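About Tistow

Tistow is a small software company. We write the programs which let robot arms pick up, turn and put down everyday objects: bottles, boxes, cables, phone cases. We do not build arms. Our customers have already their own hardware, and our work begins after it is bolted to the floor.

The company was started by Yhon Lozano and Khải Lục, who met at Szekeres, where both were working on motion planning. Yhon still leads planning and control. Khải leads perception, and he also answers most of the support mail, usually before 9 in the morning.

Our main product is called Skellport. It takes the camera view at the gripper, estimates where the object is and how it is turned, and proposes a grasp with a path to reach it. The second product, Banard, is a tool for recording and replaying. With Banard an engineer can stop at any moment of a grasp and compare what the planner expected with what the sensors reported. We made it first for ourselves, and customers asked for it later.

Thin and dark objects take a big part of our time. A matte surface gives few features to the camera, and openings let the background come through, so the depth estimate can jump. Our test library has now 343 objects, and 91 of them are in this difficult group.

We are 31 people. Most of us write code, but everybody spends some hours each month at the test bench. If you would like to visit us or to send an object for testing, please write to Khải.

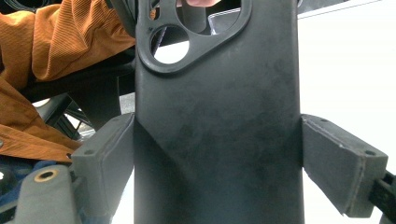

Grasp test with a phone case, held at both sides by the finger pads.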